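Ticket 1951 – Cable de carga que no entra en el equipo de mano
Categoría: accesorios / carga
Estado: abierto
Sede: Domcombe

14:20
¡Hola, equipo! Me encanta este aparatito y quiero dejarlo cargando como se debe. Es de los Drolletti comprados en 2023, negro, con su cable fino también negro. El síntoma: se queda en 95 % y el conector baila un poco. Ya limpié el puerto con un cepillo seco y probé con otro cargador.

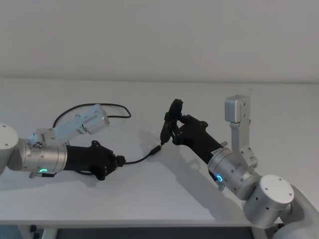
Con el cable del Zenberg pasa lo mismo, así que por ahora descarto el cable – ¡una cosa menos! Me falta revisar si la clavija tiene pelusa por dentro.

15:05
Respuesta de soporte (Cuadros): por favor, inserte la clavija recta, sin girarla, y espere 2 minutos antes de mirar el indicador. 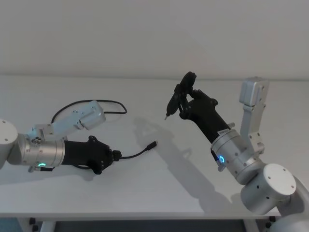
Yurani Rengifo

¡Gracias por contestar tan rápido! Hice la prueba sobre la mesa blanca. Entró recta y a los 2 minutos seguía en 95 %. Repito con el cable original y les cuento.
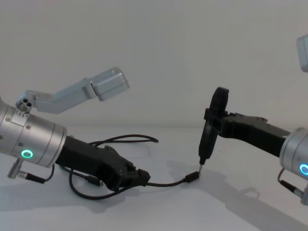
Adjunto 3: clavija cerca del equipo

Pendiente: confirmar si hay repuesto del puerto antes de julio.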